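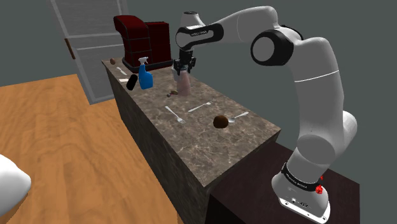
March
By Mieke Declercq

Hindley, the contract services company that runs pantries and shared kitchens in office buildings, will begin using robot arms to clear countertops at its Cho site this spring. The change affects 17 employees on the evening shift. The company said that none of them will lose their positions and that contracted hours will stay as they are through the end of the year.

The system is supplied by Flakel and is known as Driltitz. It is intended to pick up cutlery, bottles, cups and other small items left on counters at the end of the day and sort them for washing, storage or disposal. Wiping down surfaces, emptying appliances and cleaning floors will continue to be done by hand.

Preparation for the change has been under way since the winter. Before any equipment is switched on in a working pantry, each task is rehearsed in a computer-simulated kitchen, and members of the evening shift have been taking part in that work during paid hours. They decide which objects should appear on the counter and how they should be left, and they review the recorded attempts afterward.

"Our employees know what a pantry looks like at 7 p.m.," said Ah-rin Chae, operations manager for Hindley. "The supplier's first layouts were very orderly. The forks were side by side and every bottle had space around it. The shift leaders asked for those layouts to be redone."

The library now holds 300 counter layouts, of which 100 were drawn up by the evening shift. Employees were asked to include items that slow them down in their own work, such as cutlery lying close to a bottle or small objects resting near the edge of a counter.
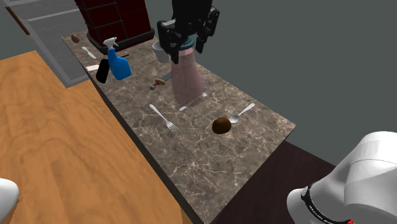 A simulated counter in Driltitz, with the gripper above a pink bottle and cutlery. Image: Flakel

Under the new arrangement, one employee on each shift will serve as counter attendant. The attendant will check the pantry before the arm starts, stop it when necessary, and deal with anything it leaves behind. Attendants will also file a short report when an item has been dropped or placed in the wrong tray. The reports will go to Flakel, which has agreed to respond to each one in writing.

The attendant role carries a higher hourly rate. Employees who take it on must complete 15 hours of training, divided between the simulation and the pantry itself. Hindley said the role will rotate among those who have completed the training and that participation is voluntary.

Ok-hee Ha, a shift leader at the Cho site, said the additional pay had been welcomed but that questions remained about the pace of work. The evening crew has until now divided the floors among pairs, with one person clearing and the other wiping. With clearing assigned to the arm, the second person may be working alone for much of the evening.

"We have asked for the pairs to be kept during the first months," Ha said. "People talk while they work, and they help each other with the heavy bins. That should be considered along with how long the counters take."

Chae said the company had agreed to keep the pairs until a review takes place in the summer. Staffing levels at other Hindley sites will not be changed before that review is complete.

A further point of discussion has been the handling of chemicals. Spray bottles are often left on counters among cups and utensils, and several employees objected to a plan under which the arm would have moved them together with everything else. Under the revised procedure, cleaning products will be removed by the attendant before clearing begins. Spray bottles will still appear in the simulated layouts so that the system can be tested on leaving them where they stand.

Chang-ho Kwak, who is responsible for deployment at Flakel, said the objection had led to a change in the software. An item marked as a cleaning product now causes the arm to pause and notify the attendant if it is in the way of another object. Kwak added that results from the simulation would not be treated as sufficient on their own, and that the arm would be run at reduced speed when it is first used in the pantry.

Personal belongings will be handled under existing rules. Mugs, food containers and similar items with a name on them will be set aside by employees, as they are now, and the arm will not be used in any area with lockers.

Eun-seong Koo, who heads human resources at Hindley, said written job descriptions for the attendant role would be distributed before training begins. Employees who prefer to remain in their current duties may do so without giving a reason. Those who begin the training and decide against the role may return to their previous assignment at the same pay.

Training sessions will be held at the Cho site before the start of the evening shift. Employees may register with their shift leader.

Sign up for our newsletter to receive workplace and business news by email. You can unsubscribe at any time.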